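Ticket: Low flow and cloudy water at break room dispenser, second floor
Site: Praldale office
Opened by: Noémie Marchand
Assigned to: Petro Zinchenko
Opened: 24 Feb 2025
Priority: Normal
Status: Closed

Original report (Noémie Marchand)

The water dispenser by the second floor break room is very slow. A glass that used to fill in a few seconds now takes long enough that people walk off and leave it. The cold side is worse than the room temperature side. The water also looks cloudy for a short while after it is poured. It tastes the same as before. The filter light on the front is green. I turned the machine off at the wall and back on before writing this and it made no difference.

Reply (Petro Zinchenko)

Thanks. Please keep it switched on for now. A few questions so I know what to bring:

Is the kitchen tap on the same floor slow too?
Does the cloudiness clear from the bottom of the glass up, or does it settle at the bottom?
Has anyone changed the filter since the move in September?

Reply (Noémie Marchand)

Kitchen tap is fine. It clears from the bottom up and is gone in under a minute. Tadeo thinks the filter was changed after the move but he did not do it himself and there is no sticker with a date on it.

Reply (Petro Zinchenko)

Clearing from the bottom up means air in the water, so it is not sediment. I will still check the filter. For the flow, please do a timed test on the room temperature side with any clear cup that has measurement marks. Hold the button down for the whole test and write down the time in seconds to reach 200 ml. Then pour it away and repeat on the cold side.

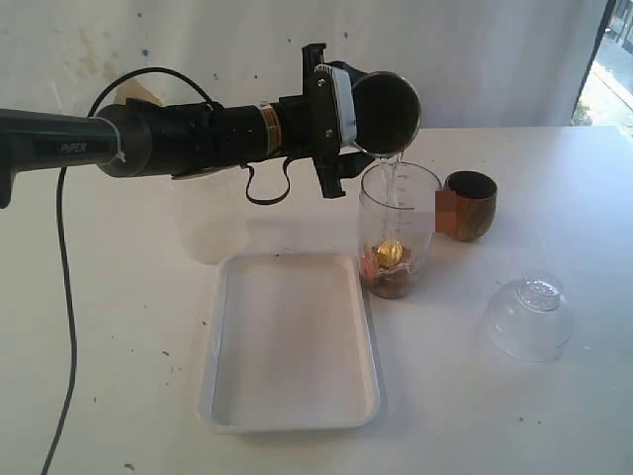
Pouring into a clear measuring cup with markings up the side.

Reply (Tadeo Farías)

Did the test for Noémie. Room temperature side took 25 seconds to reach 200 ml. Cold side took 110 seconds. I ran the cold side again after lunch and got the same number.

Work log (Petro Zinchenko)

Visit 1. Shutoff valve under the counter was only partly open. The handle was caught behind a box of paper towels and had been pushed toward closed. Opened it fully and moved the box to the other shelf. Room temperature side improved right away. Cold side improved a little but is still slow.

Checked the supply line behind the unit. One soft bend where the tube comes through the cabinet wall, not a kink. Straightened it anyway and clipped it.

Pulled the filter. It is a Huvavden cartridge, the short one, and it has no date written on it. The housing was wet around the top seal. The O-ring was sitting out of its groove on one side, and I think that is where the air was getting in. Reseated the O-ring and put the same cartridge back because I did not have a spare in the van. Ordered one through Beaudoin.

The filter light on this model runs on a timer only. It does not measure anything. If someone held the reset button without changing the cartridge, it would show green.

Note (Yevhen Pavliuk)

Same model at the Mondberg office had a slow cold side last year. Cause was ice in the cold tank because the thermostat was turned all the way down. Check the dial on the back before replacing any parts.
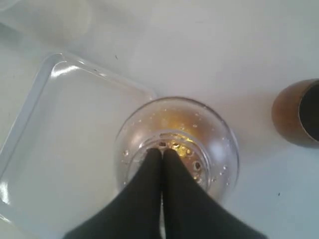 Is the water safe to drink while this ticket is open?
The cloudiness is air and is harmless, but use the kitchen tap until the new cartridge is in, as we do not know how old the current one is.

Work log (Petro Zinchenko)

Visit 2. Yevhen was right about the dial. It was at the coldest setting. Turned it back to the middle, switched off cooling only, and left the unit to thaw for 180 minutes. A fair amount of water came out of the rear drain when I opened the plug, with small pieces of ice in it.

Fitted the new cartridge and wrote the date on it in marker. Reset the filter light. Flushed until the water ran without sputtering.

Repeated the timed test. Both sides now reach 200 ml in the same time, within a second of each other. Poured several glasses from each side and let them stand. A few small bubbles in the first one, none after that.

Steps if the problem comes back

1. Look at the shutoff valve under the counter. The handle should be in line with the pipe.

2. Check the thermostat dial on the back. It should point to the middle mark.

3. Pour a glass from the cold side and let it stand for a minute. Note whether it clears from the bottom or leaves anything behind.

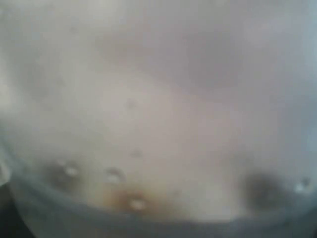

4. Run the timed test on both sides and put the two numbers in a new ticket.

5. Leave the filter light alone. Only the person who changes the cartridge should reset it.

Reply (Noémie Marchand)

Working normally all week. Myroslav Tkachuk asked if the dial can be covered so it does not get turned again.

Reply (Petro Zinchenko)

I have a blank plate that fits over it and will put it on at the next filter change. Closing this one.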